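Section 4: Delicates and Hand Wash Programs

Applies to Fernitz washer models with the Schnyder control panel. If your panel has a rotary dial only, go to Section 7.

4.1 Before you start

The Delicates program uses a slow drum action and a short final spin. It is suitable for muslin, gauze, voile, fine cotton and most items with a hand wash symbol. It is not suitable for silk, leather trim or anything marked Do Not Wash.

1. Read the care label on each item. Where two labels disagree, use the lower temperature.
2. Empty pockets and close zippers and hook fasteners.
3. Sort by colour. Wash new red, navy and black items on their own for the first two washes.
4. Place small items in a mesh bag. The Tredcombe bag supplied in the accessory pack holds face cloths, baby socks and handkerchiefs.
5. Load the drum no more than half full. Do not press items down.

CAUTION: Underwired garments must always go in a mesh bag. A loose wire can pass through the drum perforations and damage the heater.

4.2 Adding detergent

The drawer has three compartments. Delicates uses the centre compartment (marked II) and, if you wish, the softener compartment (marked with a flower).

1. Pull the drawer out until it stops.
2. Pour liquid detergent into compartment II, up to the lower line. Use a liquid labelled for delicates or wool.
3. Leave the softener compartment empty for muslin, gauze and towelling. Softener coats the fibres and makes them less absorbent.
4. Close the drawer fully. The program will not start if the drawer is open.

Note — Powder may not dissolve completely at low temperatures. If you have only powder, dissolve it in a jug of warm water first and pour it in slowly.

4.3 Selecting the program

1. Press Power. The panel lights and shows the last program used.
2. Press Program until Delicates is shown.
3. Press Temp to choose Cold, 20 or 30. The default is 30.
4. Press Spin to choose Low or No Spin.
5. Press and hold Start for two seconds. The door locks and the remaining time is displayed.

To add an item after the program has started, press Pause and wait for the lock symbol to go out. If the symbol stays on, the water level is above the door seal and the door cannot be opened safely.

CAUTION: Do not force the door. Forcing it will break the latch and is not covered by the warranty.

4.4 Taking items out

Remove delicates soon after the program ends. Creases left in the drum for several hours are harder to get out of open weaves.

1. Lift items out with both hands. Do not drag them over the door rim.
2. Shake each piece gently and open out any twists.
3. Lay small cloths on a clean, flat surface and ease the corners square.
4. Smooth from the middle outward with the flat of the hand. Do not stretch along one edge only.

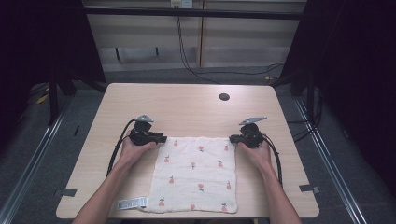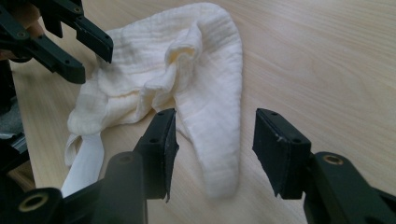
Small cloths on a tabletop: printed cloth (first picture), white muslin (second picture).

Muslin and gauze have a natural crinkle and do not need to be pressed flat. If you prefer a smoother finish, iron on the lowest setting with a cotton cloth in between.

4.5 Drying

Dry in the shade where possible. A Nidley folding rack or any clothesline with smooth pegs is suitable. Peg cloths along a hem, and keep pegs off printed areas while the fabric is wet.

Tumble drying is allowed only where the care label shows the dryer symbol. Choose Low Heat and take items out while slightly damp.

Note — Loosely woven cotton may shrink a little in the first few washes. Shrinkage is greater at higher temperatures.

4.6 Messages shown during this program

E4: Drawer open. Close the drawer and press Start.

E7: Water not draining. Check the drain hose for kinks, then clean the filter as described in Section 9.

304: Load out of balance. Press Pause, wait for the door to unlock, spread the load evenly and press Start. A single heavy towel often causes this message. Add one or two similar items.

If a message returns after you have followed these steps, turn the machine off at the wall, close the tap and contact Fernitz Service. Have the model and serial numbers ready. Both are on the plate inside the door.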